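Bag storage, second pass

February 6, 2022

The first post on the bag drawer went up in October and drew more mail than anything else I have written on household storage, most of it disagreeing with the folding method. I have since emptied the drawer, sorted everything in it and thrown out a good part. Notes follow.

The sort was by handle type, then by lining. Twisted paper handles tear out at the glue patch under any real load, so those bags are used for recycling and leave the house with it. Flat paper handles are worse. Cord and braided handles hold up, and the bags they come on tend to be made of heavier paper, so I keep nearly all of them.

Lined bags are a separate problem. The lining does not crease where the paper creases. Fold one in thirds and it springs open to twice its thickness, and after 7 or 8 folds the print starts to wear off along the ridges. I now leave lined bags standing and use them as containers for other things. A bag in service takes up no drawer space.

The pretzel bag is the best of the lined ones. It has been on the table for most of the sort, next to the socket set, which was out for the drawer runners.
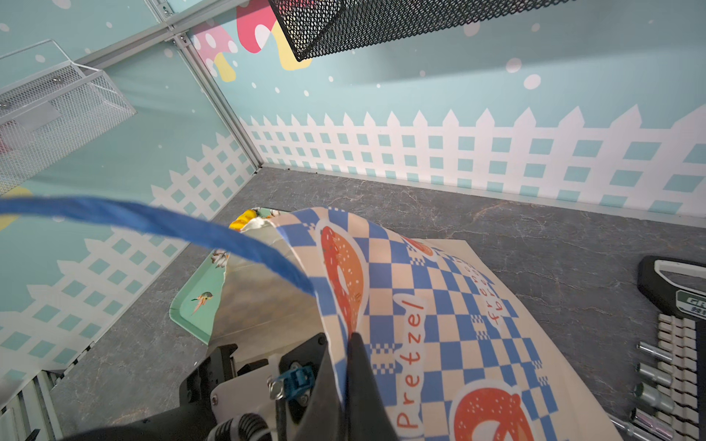 Pretzel bag with the blue braided handle, green tray, sockets at right.

I considered cutting the lining out so the bag would fold flat. Evie Furnival tried this on a similar bag and reports that the lining was glued along the whole bottom seam and took a layer of paper with it. I left mine alone.

The drawer itself is a Nender, 763 mm wide on the outside. The left runner had worked forward and was rubbing on the cabinet face. Fixing it meant taking out two bolts with 7 mm heads, pushing the runner back against its stop and tightening again. The rear bolt sits behind the side rail and cannot be reached with a plain socket and ratchet. An extension bar gets there easily. Check the drawer for square before the final turn; I did not, and had to do the right side over.

After the sort, 11 bags went back in, all unlined, folded once across the middle and filed upright with the fold facing up. Stacked flat, the bottom ones never get used. Filed upright, any of them can be pulled without disturbing the rest, provided the drawer is not packed tight.

Kosmas Kouris wrote to ask whether a tension divider would help keep the row upright. I have a Kusuma divider on order and will measure the deflection once it is in. The small trays are next. They currently live wherever they were last put down, and I have no scheme for them yet.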